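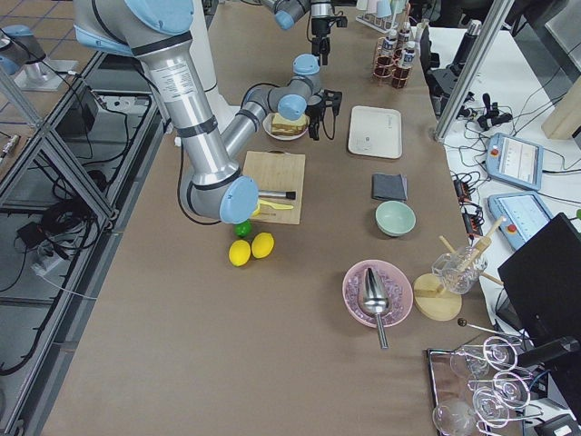 Sound bench notebook: October 27, 2022

Filed under: Workshop Log, Old Television, Tape & Film

Started on the Wistport reels this morning. For anyone picking this up after me: Wistport was a harbor serial, black and white, two seasons, shown in the early evening. We have 12 episodes on tape and a box of paper that came with them. Birthe wants viewing copies of all of them by February.

Episode 2 first, as it was already on the shelf at room temperature. Picture plays through. Sound drops out on the left edge for a few seconds after the title, comes back, then hums until the first outdoor shot. I tried the other cable and got the same hum, so it's on the tape. Left it alone. Rin can decide if she wants to filter it.

I saw this one as a kid and remembered a big storm in it. There is no storm. There is one man in a raincoat looking out of a window while somebody shakes a metal sheet off to the side. The harbor is a painted cloth and it moves when the door shuts. I still liked it. The actor playing the pilot is better than I remembered, very quiet, and he gets through a long speech about tide tables in one take.

Notes on the transfer:
- Cleaned heads before and after. Brown residue on the second wipe, so clean between every reel.
- Levels set from the announcer's voice. The theme music is much louder than anything else and clips if you set from speech alone. Brought it down and did the opening again.
- End credits run over a still of the pier. The last card is held for 29 seconds with no sound. I checked the script and it is marked as silent, so don't trim it.

Ju-won looked through the paper. Mostly call sheets and a few letters from viewers. One letter asks for the Zando puzzle that was given away with the show. Baldur says he had one, cardboard, and that the last piece never fit. The order slip says 1,000 were printed. None in our box.

Episode 3 is labeled wrong. The can says 3, the slate says 7, and the story is plainly the one with the missing ferry money. Wrote the slate number on a paper tag and tied it on. Didn't change the can. Oddur keeps the list, so he needs to fix that entry before we go further.

To do:
- Ask Birthe if she wants the break cards kept in. I would keep them.
- Order more leader and swabs.
- Find the real episode 3. Try the shelf with the unmarked cans first.

Stopped after the second pass on episode 2. Tape is wound back to the head and boxed.

Contact the workshop | © Stougaard Tape & Film Workshop | Back to top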